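April, dye notebook, second batch of the Skokton green

OK, so the mordant question again. Last month I swore I was done with alum at the strength we'd been using, and then I went and mixed the same old bath because the jar was sitting right there. Label says lot 2512, still the stuff from the Toledo order. The color came up fine! Softer than I wanted, a bit toward gray, but I like it more every time I walk past the line.

What bugs me is the streaking. I got it on 3 of the test squares, always near a fold, and I'm pretty sure it's me crowding the pot (I always crowd the pot). Next time I'm doing 2 loads and stirring like a grown-up. I weighed everything dry first and the whole lot came to 227 grams, so there's no excuse for guessing at the ratios.
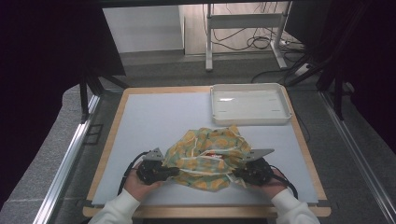

The other thing is the rinse water. Stistham water is hard as nails and I think it's pulling the yellow out of the weld, or shifting it anyway. I tried a splash of vinegar in the last rinse and couldn't decide if it helped or if I was just standing in better light by then. Need to rinse a pair side by side, one with and one without, and tape them both in here.

Skakine swatches are still in the drawer by the sink, please don't iron them yet! I want to see how they look after a week in the window. Also we're low on weld and the big strainer has a hole in it.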